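Testbericht: Lillent Doppelarm-Kit von Ornier, ein Halbjahr in der Robotik-AG

Geschrieben von Josefien Leemans
Kategorie: Schule und Verein, Bausätze

Kurz vorweg, bin zwischen zwei Stunden und muss gleich wieder in den Werkraum. Wir haben den Lillent jetzt seit November in der AG, 16 Schülerinnen und Schüler, Klasse 9 bis 12, zwei Nachmittage pro Woche. Bezahlt haben wir 2826 Euro, komplett, also zwei Arme, zwei Greifer, Netzteile, Kamera fürs Handgelenk, Grundplatte. Rechnung ging über den Förderverein, Lieferzeit war ok. Kein Testgerät, keine Absprache mit Ornier.

Warum überhaupt der: Wir wollten beim Palleck-Wettbewerb in der Kategorie Haushalt antreten. Aufgabe dort ist Wäsche sortieren, Socken in Fächer, größere Teile auf einen Haufen oder an die Stange. Mit einem Arm geht das irgendwie auch, aber sobald man Stoff auseinanderziehen will, braucht man zwei. Der Hermans, den wir vorher hatten, war ein Einzelarm und nach zwei Jahren ziemlich ausgeleiert.

Aufbau

31 Schritte in der Anleitung, davon sind acht falsch bebildert. Nicht dramatisch falsch, aber spiegelverkehrt, linker Arm gezeigt, rechter gemeint. Jelle Verhoeven und zwei aus der Neunten haben einen ganzen Nachmittag am Ellbogengelenk gesessen, bis das mal aufgefallen ist. Danach ging es flott. Schrauben sind gut, Gewinde sauber, nichts ausgerissen. Inbus liegt bei, taugt nix, eigenen nehmen.

Kabel: lose beigelegt, man muss sie selbst am Arm entlangführen. Unbedingt Schlaufen an den Gelenken lassen. Beim ersten Versuch hatten wir zu stramm verlegt und der Arm hat sich bei voller Drehung den Stecker selbst gezogen. Kabelbinder lagen genug dabei, immerhin.

Die Schiene für die Grundplatte war dagegen top. Arme versetzen, festschrauben, weiter. Abstand zwischen den Armen ist wichtiger als man denkt, wir haben ihn viermal geändert.

Software

Läuft. Meistens. Installation auf den Schulrechnern war Quälerei wegen der Rechte, das kann Ornier aber nichts für. Kalibrieren nach jedem Neustart, dauert ein paar Minuten, nervt wenn die Stunde eh kurz ist. Vormachen und aufzeichnen klappt gut, das haben auch die Jüngeren nach einem Nachmittag drauf. Bennenung der Dateien dafür komplett wirr, wir haben uns ein kleines Skript geschrieben, das alles nach Kleidungsstück sortiert.

Greifen

Jetzt der Teil, weswegen die meisten das hier lesen. Handtücher und T-Shirts: gut. Grobes Strickzeug: sehr gut, da finden die Spitzen sofort Halt. Glatte dünne Stoffe: mühsam, rutscht gern wieder raus. Socken sind ein eigenes Kapitel. Flach liegend muss man schon ziemlich genau mit den Spitzen ran, sonst schiebt der Greifer den Stoff nur vor sich her. Marloes Stevens (Klasse 11, bei uns zuständig für alles mit Socken) fährt inzwischen immer mit fast geschlossenen Spitzen an und öffnet erst kurz vorm Stoff. Seitdem deutlich weniger Fehlgriffe. 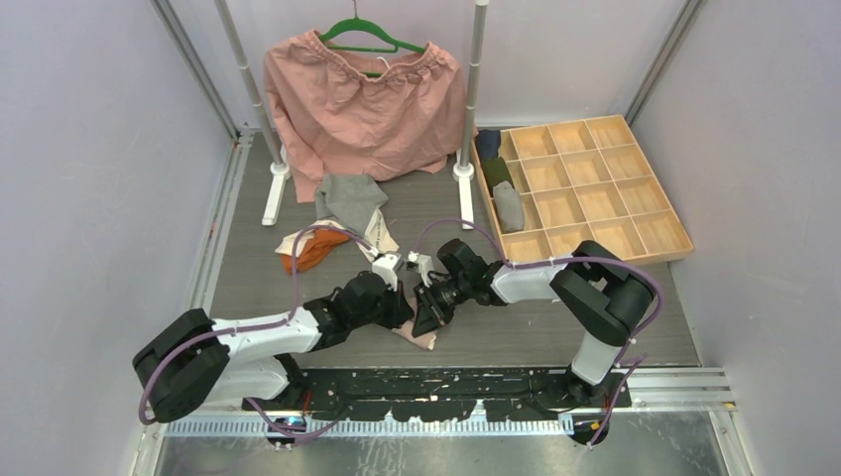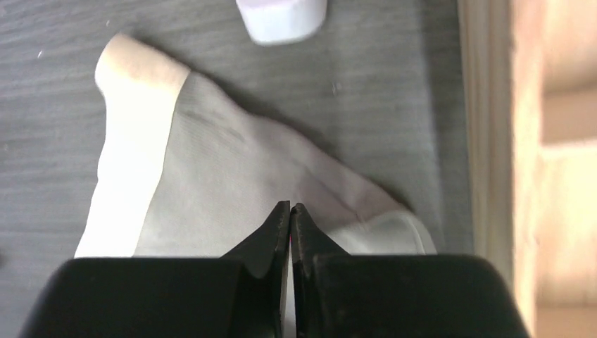 Oben beide Arme mit Wäschehaufen, Kleiderstange und Sockenfächern, unten die Greiferspitzen über einer hellgrauen Rippsocke.

Zum Sortierkasten noch: gehört nicht zum Kit, ist von uns. Die Fächer sind klein, gerollte Socken gehen gut, flache eher nicht. Wer nachbaut, nimmt lieber was mit größeren Fächern, man spart sich viel Frust beim Ablegen.

Kleiderstange ebenfalls Eigenbau, Geert Van Leeuwen aus dem Technikkurs hat die Füße zweimal neu gemacht. Vom Bügel runternehmen üben wir noch. Röcke mit Gummibund sind bisher das Schwerste, der Bund schnappt zurück und dann hängt alles schief. Mal sehen ob das bis zum Wettbewerb was wird. Draufhängen hab ich für dieses Jahr gestrichen.

Kamera am Handgelenk

Bild reicht völlig. Was nicht reicht: die Halterung. Kleiner Plastikclip, verdreht sich bei jeder Berührung, und wenn der Blickwinkel nicht mehr stimmt, passen die ganzen alten Aufnahmen nicht mehr zu den neuen. Wir haben so eine komplette Woche verloren. Jetzt Strich mit Lackstift drauf, vor jeder Sitzung kontrollieren. Sanne Van Hecke, meine Kollegin aus Kunst, hat uns ein Stück Moosgummi zum Unterlegen gegeben, hält seither besser.

Haltbarkeit

Ein Motor defekt nach acht Wochen, rechter Arm, Handgelenk. Support hat nach drei Mails Ersatz geschickt, ohne Diskussion. Einbau konnten die Schüler selber. Die Fingerspitzen kriegen mit der Zeit Kratzer, macht beim Greifen nichts aus. Einen Satz Ersatzspitzen würde ich trotzdem gleich mitbestellen, das Porto ist sonst teurer als die Teile.

Lautstärke geht. Ein Surren, man kann daneben normal reden.

Für wen

AG mit mindestens einer Lehrkraft, die sich abends mal eine Fehlermeldung anguckt: ja. Für die 7. Klasse als Einstieg: nein, zu viel Fummelei, zu lange bis sich was bewegt. Und mit 16 Leuten an einem Kit steht man sich auf den Füßen. Wir machen Gruppen, eine am Gerät, eine an der Auswertung, der Rest baut. Acht wären ideal.

Plus: Schiene, Gewinde, Aufzeichnen, Support
Minus: Anleitung, Kameraclip, Kalibrieren bei jedem Neustart, Inbus

Wertung: 4 von 5

Nachtrag: wurde gefragt, ob die Greifer vom alten Hermans passen. Nein, anderer Lochabstand. Jelle hat einen Adapter gezeichnet, die Datei schick ich auf Anfrage gern rum, bitte etwas Geduld, komme meist erst nach 18 Uhr an die Mails.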